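## 4. Fitting the Gosselin blackout blind

Allow one evening. The old guide said 21 minutes, a figure supplied by someone who had never met a plaster wall. Brayden Kowalchuk rewrote this section in August and apologizes for his predecessor.

You will need a drill, a level, a pencil and the bag of hardware marked B. Bag A belongs to the Prolgate roller and will fit almost perfectly, right up until it doesn't.

1. Measure the window opening at the top, middle and bottom. Write down the narrowest figure. The Gosselin is made for openings between 886 mm and 1,460 mm wide.
2. Hold each bracket against the wall and mark the screw holes. Check the marks with the level, even if you have a good eye. Everybody has a good eye.
3. Drill the holes and tap in the anchors until they sit flush.
4. Screw both brackets on loosely, then tighten them once the headrail has been offered up and looks happy.
5. Click the headrail in, left end first. It should make a noise you notice.

> **Caution:** Fix the cord cleat high on the wall, well out of reach of children, and keep cribs and beds away from the cord. This is the one paragraph in the guide with no jokes in it.
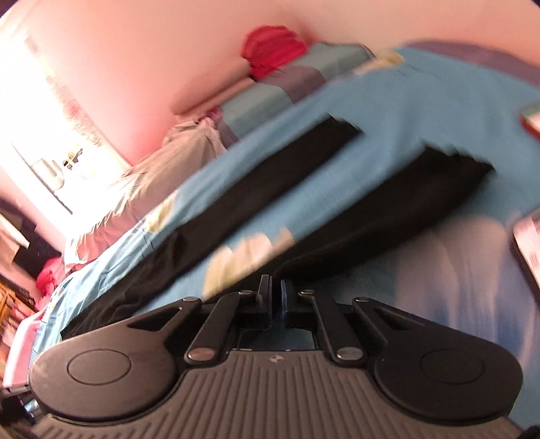 6. Lower the blind fully and leave it down overnight. The fabric has been rolled up since it left Pisthorpe and would like to stay that way. Creases along the bottom third usually drop out by themselves.
7. Fit the side channels last. Peel the backing a little at a time – the adhesive is grey, strong and unforgiving.

**Note:** A thin line of light along the top is normal. If it bothers you at dawn, the Nornness pelmet covers it and needs nine extra screws, sold in the same box for once.

### If the blind rolls up crooked

Lower it all the way and stick a strip of masking tape to the bare tube on the side it drifts *away* from. Roll it up again. Add a second strip if needed. If you reach a fifth, go back to step 2 and have a quiet word with the level.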